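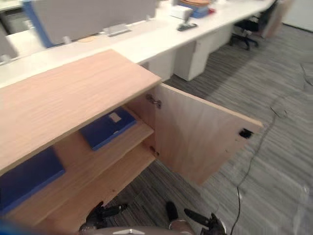 Pre-use inspection, gripper comparison, storage cabinet task. The makers of the two grippers on trial, Viklund and Somholm, both say their product is fit for office furniture, and I would like to see that written down by someone who isn't selling one. Work through the list before each block of runs and put comments in, even dull ones. Start with the floor. With the door standing wide open over the carpet there is a black cable running past its outer corner, and a cable there fails item 1 whatever the person at the desk tells you.

Last updated: December

1. Floor and cables
Clear of the base and of the door swing. FAIL on first look. Cable to be lifted or taped, then looked at again by a second person. Comment (Dalva Macedo): tape lifts off these carpet tiles. Use the cover strip.

2. Cabinet door and hinges
Open by hand, let go, check that it stays put. Try both hinges for play. PASS, with a little stiffness near the end of travel. Viklund's sheet says hinge stiffness "does not affect results". No figures are given, so we record it.

3. Load on the shelves
Folders flat, same position for both grippers. Blue ones only. Changing the folder between makers is how the last comparison became worthless.

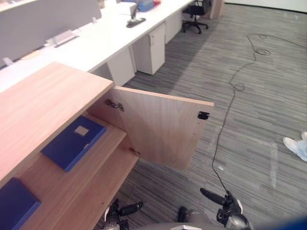

Inspected and commented by: Corina Koller, Werkholm test room
Checked by: Leif Magnusson

Item 4 is the one people skip.

4. People inside the reach line
Nobody's feet past the line while the arms are powered, and that includes whoever is holding the stop button. FAIL. I have raised this before. The reply was that the arms are slow. Slow arms still close doors on ankles. Stop button tested from standing and from the chair, PASS both times.

5. Finger mounting
Screws at the finger root tight by hand tool, no thread showing. Viklund PASS. Somholm PASS after one was nipped up a quarter turn. The Somholm leaflet claims 3,746 cycles without retightening. It doesn't say at what load, or who did the counting, so I am treating it as decoration.

6. Wrist rotation near wood
Turn the wrist slowly through its full range beside the cabinet. Listen as well as watch. Any contact with the panel is a fail, including the sort that leaves no mark. 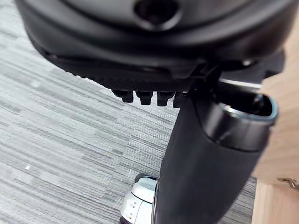

Does a gripper that passes this list count as the better one?
Passing means it is fit to be tried. The comparison is made on the run sheets, and a gripper can pass every item here and still be poor at opening a door.

7. Pull on the door
17 pulls for each gripper, same start position, same operator. Write down every slip, including the ones the operator thinks were his own fault. Elsa Lindqvist asked if 9 would do. It would do for a brochure.
Comment (Leif Magnusson): the Somholm fingers seemed surer on the door edge. Comment on the comment (C.K.): "seemed" goes in the notes column. It does not go in the result.

8. Wrist camera view
Finger visible in the picture through the whole closing movement. Lens wiped. Check again after the gripper is swapped, as the bracket shifts when the wrist is knocked. Result: OPEN, waiting for the second gripper to be refitted.

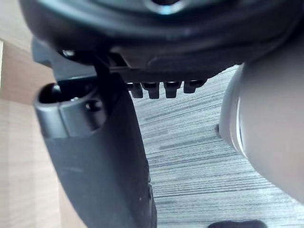
9. Finger surfaces
Look at the broad face of each finger under a lamp. Smudges are to be wiped off with a dry cloth and noted. Chips, cracks or a loose pad stop the session. No solvent, whatever the supplier's video shows. Viklund OPEN, Somholm OPEN.

10. Controller settings
Closing force and speed copied out by hand from the screen before the first run and after the last. Concetta Rinaldi at Drulthorpe found her settings had gone back to default after a restart and lost a whole afternoon's runs. I have no reason to think ours are better behaved.

Overall: not released for comparison runs. Items 1 and 4 to be put right and signed by someone other than the operator. Items 8 and 9 to be closed on the same sheet. I don't accept "as last time" in any box.

Contact: Corina Koller, test room, Werkholm | © Werkholm | Back to top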